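9/11/25

Budget day, and I've hardly sat down! Loubna Benkirane wants our equipment list for the new year by the end of the week, and for once I'm looking forward to filling in her spreadsheet. Last time we asked for one big arm and got nothing. This time I'm asking for hand-held grippers, a second full kit, and I think we've got a proper case.

Taha and I went over the quotes this morning. Sollby want more per pair but include the marker cubes, while Neltevik sell the cubes separately and charge for delivery from Rikwood. I'd been leaning towards Neltevik until Taha added up the extras — the gap nearly vanished. Spare jaws are the thing I forgot in September, so they're going in at the top, along with 20 metres of cable and a box of 100 cable ties (cheap, and we get through them like biscuits).

The desk work is what sold me. A pair of grippers, a screwdriver with an orange handle, a potted plant to steer clear of, and you have a task you could set up in any office.
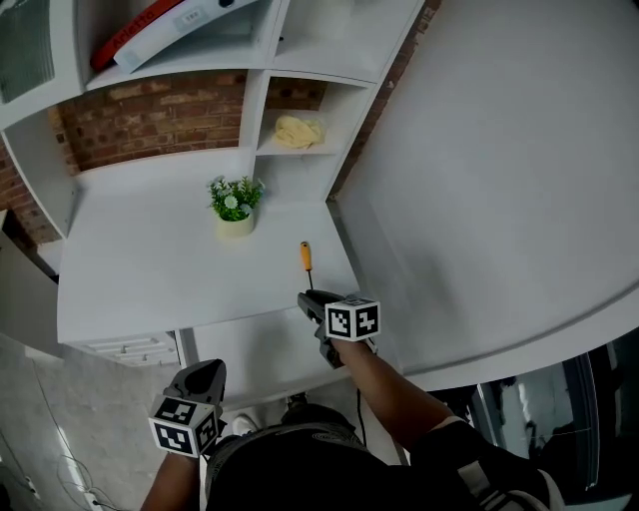

Still to sort out

Ask Nabila whether the second kit can share the storage we already pay for. She thought 80 hours of recordings would fit, and I'd love more than that.

Get a price from Mansour for longer cables. I keep picturing one of us hooking a foot round a trailing one.

Shelving for the chargers, if there's money left. Brenda saw a unit for 254 and says it's sturdy. I've put it on the list in hope!

Sending the whole lot to Loubna tomorrow, before I talk myself into a third kit.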